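Floteo Tour at Londska Hall: Frequently Asked Questions

Tickets, doors, seating, parking and everything else people have been emailing us. Please check this page before you write. If your answer isn't on it, the box office address is at the bottom of your confirmation email.

TICKETS

When is the show?
Farah Raju plays Londska Hall on 23rd November with her full band. Doors open at 6 pm and the first act is on at 8 pm. The long gap is deliberate. The lobby cafe serves supper before the show, and the coat check is slow.

Who is opening?
Dušan Ristić, solo, with guitar and accordion. He is on every date of the Floteo tour except the two festival shows, which have their own lineups. There is a short intermission after his set.

How many tickets are there?
The hall holds 267 for this show. We can fit more with the floor standing, but the band asked for a seated concert and the back row comes out to make room for the sound desk.

Where do I buy them?
Online through Tronel, or in person at the box office window on Price Street. The window is open in the afternoons and again from the time doors open on show nights. We do not take phone orders. Tickets bought at the window have no service fee.

Is there a limit per person?
Yes. Six per order online. Groups larger than that should contact Margit Lundgren at the box office, who can block off a row if we still have one.

I bought tickets for the May date. Are they still good?
Yes. All tickets for the postponed May show are valid for the new date, with the same seat numbers. You do not need to exchange them or print them again. The old date will still show on the ticket, and the scanners have been updated to accept it.

Can I still get a refund for the May date?
The refund window for the postponement has closed. If you missed it and can't attend, the resale page is your best option. See below.

How does resale work?
Log in to your Tronel account, open the order and choose "Offer for resale." You can't ask for more than you paid. When someone buys the ticket, your barcode is canceled and a new one goes to the buyer. The money goes back to the card you used. It can take several business days to show up. If nobody buys the ticket, it stays yours and you can still use it.

Please don't buy tickets from people outside the hall or from listings on general sale sites. We have had to turn people away with copied barcodes, and there is not much we can do for them at the door.

My confirmation email never came.
Check the spam folder first. Then log in and look under "My orders." If the order is there, your purchase went through and you can open the ticket on your phone. If it isn't there and your card was charged, write to the box office with the name on the card and the time you ordered. Do not place a second order while you wait. Duplicate orders are treated as two sales.

Can I change my seats?
If there are open seats in the same price band, the window can move you. We can't do this on the night of the show once doors have opened.

Are there student or senior prices?
Both, at the window only, with ID. The discount applies to the side and rear sections. It does not apply to the front center block.

What happens if it sells out?
We keep a paper waiting list at the window starting when doors open. You have to be there in person. Unclaimed guest list seats are released shortly before Dušan goes on. On the last tour stop here we got everybody on the list in, but that was a smaller crowd.

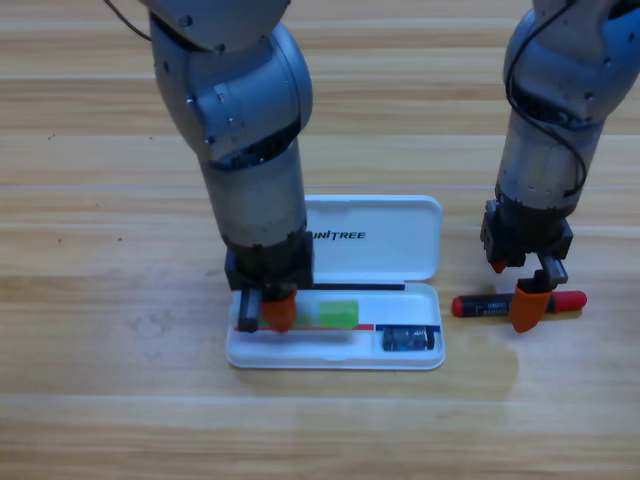
Two robot arms over a light wooden tabletop.

ARRIVING

Where is the entrance?
The main entrance is on Price Street under the awning. The door facing the river is an exit only and has no handle on the outside.

When should I get there?
If you want supper, come when doors open. If you don't, half an hour before the music is enough time to hang up a coat and find your seat.

What if I'm late?
Ushers seat people between songs during the opening set and for the first part of the main set. After that you may be asked to stand at the back until there is a break. Farah's set has a quiet stretch in the middle with no amplification, and the floor doors stay closed for all of it.

Can I leave and come back?
Yes, during intermission. Keep your ticket and get a hand stamp on the way out. At other times, ask the usher at your door first.

Where can I park?
There is no lot at the hall. Street parking on Price Street is free in the evening, but it fills up. The garage behind the library is a short walk away and stays open until after the show. The grocery store across the street does tow.

Is there public transportation?
The number 8 bus stops on the corner. Service is reduced late in the evening, so look up the last bus before you come. An encore will not be in the published schedule.

Can I bring a bag?
Small bags and purses are fine and will be looked at on the way in. Backpacks and anything that doesn't fit under a seat must go to the coat check. Instrument cases can't be stored. We have had requests from people coming straight from rehearsal, and the answer is the same. The coat check room is narrow and we are not insured for them.

Can I bring food or drinks?
An empty water bottle is fine, and there is a filling station next to the restrooms. Baby food and anything you need for medical reasons is also fine. Other food and drinks have to stay outside. Drinks from the lobby bar can go into the hall if they are in a cup with a lid.

IN THE HALL

Is the show all seated?
Yes. Every ticket is for a numbered seat. You can stand and dance along the side walls as long as the exits are clear, but not in the aisles.

Is there an age limit?
No. All ages are welcome, and children under 2 get in free on a parent's lap. Older children need their own ticket. It is a loud show in places. We have foam earplugs at the information desk for adults and a few pairs of ear defenders in children's sizes to borrow. You leave a set of keys or an ID and get it back when you return them.

How long is the concert?
Dušan plays a short set, followed by the intermission. The main set has run a little over an hour and a half on this tour. We expect to be finished well before eleven, and the city requires us to be.

Can I take photos?
Phone photos without flash are okay. No video during the unamplified songs, please. Cameras with removable lenses need a press pass, and press requests go through the tour office and not through us.

Will there be haze or strobe lights?
There is light haze throughout. There are no strobes. One song near the end uses fast color changes on the back wall, and the ushers can tell you which one if you would like to step out.

Is the concert being recorded?
Not by us. The band records audio from the sound desk on most nights for its own use. There will be no livestream.

What songs will she play?
We don't get the set list ahead of time. The tour is built around the new album, Floteo, and reviews of other dates mention most of it along with several older songs. Requests shouted from the seats have a poor record.

ACCESSIBILITY

Is the building wheelchair accessible?
Yes. The Price Street entrance is level with the sidewalk, and the main floor has no steps. The balcony can only be reached by stairs. Wheelchair spaces are at the ends of the middle rows, each with a companion seat next to it. The companion seat is free.

How do I book an accessible seat?
Write to Lamisi Bonsu, our access coordinator, through the box office. These spaces are not sold online, so the Tronel map shows them as gray. That doesn't mean they are taken.

Do you have hearing assistance?
We have a hearing loop that covers the main floor apart from the front two rows. Receivers with headphones are at the information desk. During the unamplified songs a pair of stage microphones still feeds the loop.

Can I bring a service dog?
Yes. Tell us when you book and we'll put you in a seat with floor space. A water bowl is available. 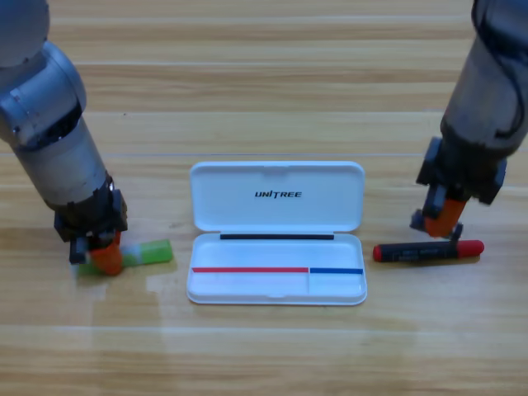
A green marker and an open white pen case.

MERCHANDISE AND SIGNING

Will there be a merch table?
It opens with the doors and closes once the lobby has emptied. Laiba Butt runs it for the tour and takes cards and cash. There are records, CDs, shirts and a songbook with lyrics and chords. Sizes run small, according to people who bought shirts at the earlier dates.

Is there a signing?
Farah usually comes out to the lobby after the show, but it depends on the travel schedule and we can't promise it. If there is a signing, the line starts by the stairs. One item each. Instruments can be signed if they are small enough to carry in without a case.

Can I leave a gift or a letter?
Letters and cards can be handed in at the information desk. Please don't bring flowers or food for the band.

Can I order merch if I can't come?
The tour's online store carries most of it. The songbook is only being sold at the shows for now.

OTHER

I left something at the hall.
Lost items go to the box office window and are kept for a month. Phones and wallets are locked up the same night. Describe the item when you write and we'll tell you if we have it.

What if the show is canceled or moved again?
Ticket holders get an email from Tronel first, and then we update this page. Refunds for a cancellation are automatic and include the service fee. For a new date, you can keep your tickets or ask for a refund within the period given in the email. We can't cover hotels or travel.

Can my band open for a show at Londska Hall?
Support acts for tours are picked by the artist. For our own local nights, send links to three songs and a line about where you've played. We listen to everything, but it takes a while, and we don't reply to attachments.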